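Relatório de progresso – projeto Venano
Serviço de encontros e amizade para maiores de 55 anos, segundo trimestre de execução
Para: Arvid Tveit, Fundo Solberg
De: Irina Ursu, coordenação do projeto, associação Narkine
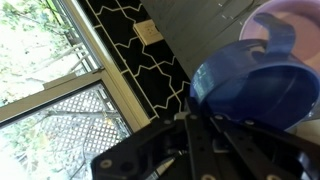

O presente relatório cobre os meses de abril a junho e segue a estrutura acordada no contrato de financiamento. As contas detalhadas seguem em anexo separado, já validadas pela contabilidade da associação.

1. Situação geral

O Venano está aberto ao público desde abril. No fim de junho tinha 1193 perfis registados e com identidade confirmada. O contrato previa mil perfis nesta data, pelo que a meta foi ultrapassada. A distribuição por género continua desequilibrada: há bastante mais mulheres do que homens inscritos, sobretudo acima dos 65 anos. Esta diferença afeta diretamente a qualidade das sugestões e é tratada no ponto 3.

A equipa manteve-se sem alterações. A moderação é assegurada em dois turnos, das 9h às 14h e das 14h às 21h. As mensagens denunciadas fora deste horário ficam retidas até à manhã seguinte e a conta do remetente fica limitada durante esse período.

2. Registo e verificação

O processo de registo foi encurtado em maio. A versão inicial pedia ao utilizador que preenchesse o questionário de afinidades antes de poder ver qualquer perfil, e muitas pessoas desistiam a meio. Agora o questionário pode ser preenchido por partes e o perfil fica visível logo que a identidade é confirmada.

A verificação continua a ser feita pela Pristden, nos termos do contrato de prestação de serviços. O tempo de resposta foi bom em abril e maio e piorou em junho, quando houve pedidos parados vários dias. Reclamámos por escrito e recebemos a indicação de que o atraso se devia a uma mudança interna de sistema. A situação normalizou na última semana do mês. Pedimos que o próximo contrato inclua um prazo máximo, coisa que o atual não tem.

Algumas pessoas não conseguem fotografar o documento de identificação com o telemóvel. Para estes casos abrimos atendimento presencial na sede da Narkine, todas as manhãs. A procura foi superior ao esperado e serviu também para ajudar no preenchimento do perfil e na escolha da fotografia.

3. Sugestões e conversas

O sistema apresenta a cada utilizador 4 sugestões por dia. Tínhamos ponderado aumentar este número, a pedido de parte dos inscritos, mas decidimos mantê-lo até haver mais perfis nas zonas do interior. Com a base atual, um aumento faria repetir as mesmas pessoas em poucos dias.

O raio de pesquisa predefinido passou para 70 quilómetros. Fora das cidades o raio anterior deixava utilizadores sem qualquer sugestão, o que motivou a maior parte das mensagens recebidas no apoio durante abril. Quem quiser pode reduzir o valor nas definições – a opção existe desde o início, mas estava num menu pouco visível e foi mudada para o ecrã principal.

Introduzimos também a escolha entre «encontro» e «amizade» logo no registo. A distinção estava prevista apenas para o próximo ano. Foi antecipada porque muitas utilizadoras nos disseram que procuravam companhia para passeios, cinema ou viagens e que recebiam mensagens de outro teor. As denúncias por mensagens indesejadas desceram depois da alteração, embora seja cedo para dizer se a descida se mantém.

Quanto ao desequilíbrio entre homens e mulheres, a campanha na rádio local teve pouco efeito. Os contactos com clubes recreativos e associações de reformados deram melhor resultado e vamos transferir para aí a verba de divulgação que sobrou. Solicitamos a concordância do Fundo para esta transferência.

4. Segurança

Foram encerradas contas por tentativa de burla, quase todas com o mesmo padrão: conversa intensa durante poucos dias, proposta de mudar para outra aplicação e, a seguir, pedido de dinheiro. O filtro automático deteta agora a partilha de números de conta e mostra um aviso a quem recebe a mensagem. A equipa de moderação pode ainda suspender a conversa.

Preparámos um guia curto sobre o primeiro encontro, com conselhos simples: escolher um local público, avisar alguém de confiança, não emprestar dinheiro. Foram impressos 300 exemplares, distribuídos no atendimento presencial e em duas bibliotecas. O texto está também disponível na aplicação, em letra grande.

5. Dificuldades e desvios

A versão para tablet está atrasada. Devia ter ficado pronta em junho e passa para setembro. O atraso resulta de problemas no ecrã de mensagens, que em alguns aparelhos mais antigos não mostra o teclado corretamente. O custo adicional é suportado pela Narkine e não altera o valor financiado.

Os encontros de grupo previstos para maio não se realizaram, por falta de sala com acesso adequado a pessoas com mobilidade reduzida. Já há sala confirmada para o próximo trimestre.

6. Próximos passos

Em julho começa o inquérito de satisfação, enviado a todos os perfis com pelo menos um mês de atividade. Em agosto a moderação funcionará com equipa reduzida durante as férias, mantendo os dois turnos. Em setembro ficam disponíveis a versão para tablet e o calendário de encontros de grupo.

Aguardamos resposta do Fundo sobre dois assuntos: a transferência da verba de divulgação, referida no ponto 3, e a inclusão do prazo máximo de verificação no contrato a renovar com a Pristden, referida no ponto 2. O segundo é mais urgente, dado que a negociação da renovação começa ainda em julho.

Irina Ursu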